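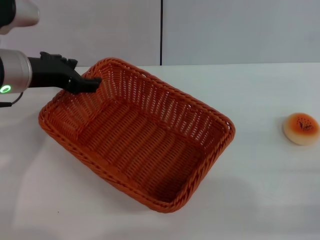 The gripper at the back-left corner of the basket, with the bun over on the right.

Filed under: Robot Arms > Troubleshooting > Grippers

How I Fixed a Gripper That Kept Snagging the Basket

Jul 27, 2020, by Laine Bite

If you've ever watched your arm set a bun down perfectly and then drag the whole basket across the table on its way out, hi, welcome, you're my people. I lost most of June to this one (I'm a slow learner) and I've had enough emails about it that I figured I'd write up the whole fix.

The job is a simple bread pick. Grab the bun off the table, carry it over to the basket, let go, back out. My controller is a Stotance and the planning software is Civum, but nothing here depends on either one. The basket is orange plastic wicker with a braided rim, and that rim is where all my trouble came from!

What was going wrong

In 18 runs I got 6 snags. Most were small, just a nudge and the basket ended up crooked. One was a lot worse: a fingertip went through the open part of the weave in the back wall, hooked a strand, and when the arm lifted, the basket came with it. Then it let go at the top and the basket hit the floor, and the controller never threw a fault. The status ring stayed green the whole time. So please don't use that light as your all-clear. On my setup green means the arm has power and no error. It has no idea what's hanging off the fingers.

Step 1: Stop it safely

Hit the e-stop before you touch anything. I know, I know. But a hooked finger is under load, and when the strand slips free, the hand can jump. Once the arm is stopped, work the strand off the finger by hand, then move the basket away from the arm. Don't jog the arm out with the basket still attached (I did this, and I bent a strand and scared myself).

While you're in there, look at the cable that loops down from the joint. If the arm has been yanking against something, check that the cable isn't pinched and that the connector is still seated.

Step 2: Find out where the hand really is

Put the basket back and run the approach at your slowest speed, no bun, with a pause right as the fingertips get over the rim. Now get down at table level and look from the side. From above, everything looked fine to me for two weeks. From the side I could see that the fingers were coming in at a slant over the back-left corner, with hardly any room between them and the braid.

My planner had the basket as a plain box with thin, solid walls. The real one has a fat rim, rounded corners, and sides with gaps a fingertip fits into. So the plan was "clear" and the hand was not.

Step 3: Make the basket bigger on paper

Go into your collision model and pad it. I added 17 mm to the top of the walls and made them thicker on the inside too. Leave the gaps out completely and treat each wall as solid. You don't want the planner getting clever with holes.

Step 4: Change the way in and the way out

Move the drop point toward the middle of the basket floor. Then add a waypoint straight above it, 200 mm above the table, and make the arm use it both coming and going. Straight down, open, straight up, and only then sideways. It costs you a little time per cycle and I don't miss it one bit.

Step 5: Add a drag check

If your arm reports force, set a low limit on sideways pull for the retreat move only. Mine now stops and beeps if it feels a tug. I borrowed the idea from an old Ivanov manual, and it took me one evening to set up. Test it by holding a loop of soft string on an empty finger at slow speed, with your other hand on the e-stop. Do not test it with your fingers!

Step 6: Run it again

Start with no bun, then add the bun, then go back up to normal speed. Shift the basket a little between runs so you aren't just testing one lucky spot. I did another 18 and got no snags, though the drag check did trip once when I'd left the limit too tight.

If yours still catches after all this, check your tool length next. I had an old value saved from a shorter hand, and I'm still finding it in copies of my Weltport job files.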